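From: Narendra Dhillon
To: relta-users
Date: Wednesday, October 10, 2018
Subject: Re: [relta-users] How many demonstrations before retraining?

Answers in line. I have cut the parts about licensing, as Hinrichs has already dealt with those off list.

> We are setting up a ball-into-bin task along the lines of the one
> you posted in March. Two operators, one arm each, driven by hand
> control. So far we have 40 episodes and the trained policy is poor.
> It reaches the ball, closes early, and then carries nothing to the bin.

40 is too few for this task if the ball starts anywhere on the mat. It may be enough if the ball always starts in one square, but then you have learned one square. Our first usable policy on the Virorstead bench came from 716 episodes. The current set stands at 3212, and the gain over the last thousand was small.

Before you record more, look at the early closing. We had the same fault. In our case the gripper command was logged when it was sent and the joint position when it was read back, and the two clocks differed by several control steps. The policy learned to close before it had arrived. Plot the finger opening against the command for any one episode. If the lines do not start to move together, correct the offset in the log reader and retrain on what you have. You do not need to collect again.

> Do you reset the bin between episodes, or let it fill up?

We let it fill. An episode is one ball, from the arm leaving its rest position to the ball being released, and the next episode starts with whatever is already in the bin. If you empty it every time, the policy only ever sees an empty bin, and it behaves oddly once there is something in there. We clear the bin at the end of each block of 25 episodes.

> Is the printed grid needed, or is it only for your own use?

It is for the operators. Start squares are drawn from a list made before the session, and the person placing the ball reads off the next row. Left to choose for themselves, people put it where it is easy to pick up. The mat does end up in the training pictures, and I have not measured what that does. Pleltley ran their copy of the task on a plain sheet and got similar results, but with a different gripper, so I would not lean on that.

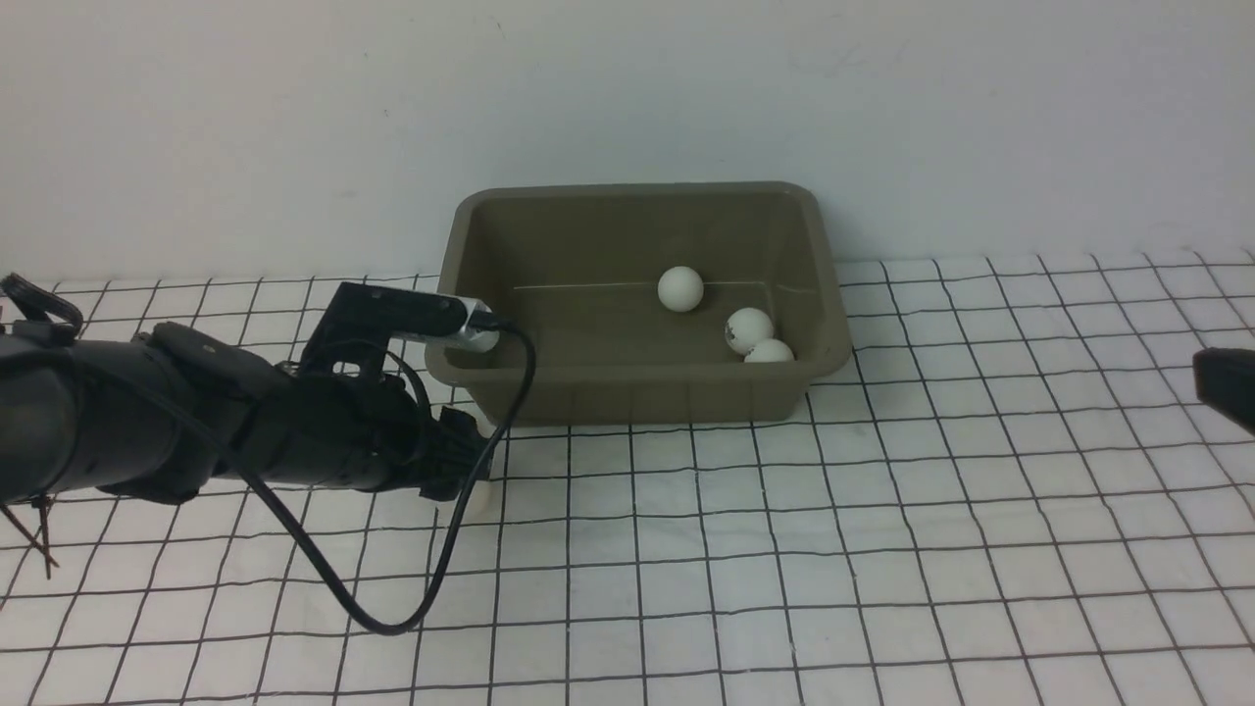 Cable routing matters more than I expected. A cable with enough slack for the full reach will also hang low when the arm is close in, and it then crosses the view of the ball in a good share of episodes. We tried tying it back tighter and it pulled on the connector at full stretch, so the slack stayed. What we do now is keep the routing fixed for a whole set and write it in the session notes. If somebody has to re-tie it, that starts a new set. Mixing two routings under one label cost us most of a week.

> Should failed attempts be thrown away?

Keep them, but mark them. There are three codes in the Relta log format: clean, recovered and failed. Recovered means the ball was dropped or missed and the operator got it in the same episode. Those are worth having and we train on them. Failed episodes are left out of training but kept on disk, as they are useful for testing the success detector. Do not let operators stop the recording and start again after a miss, or you will have no recovered episodes at all.

The log reader with the clock correction is in the tools directory, under align. It expects the older header, so if you are on the newer one, change the field name on the first line of the config. I can look at one of your plots if you send it to the list.

Narendra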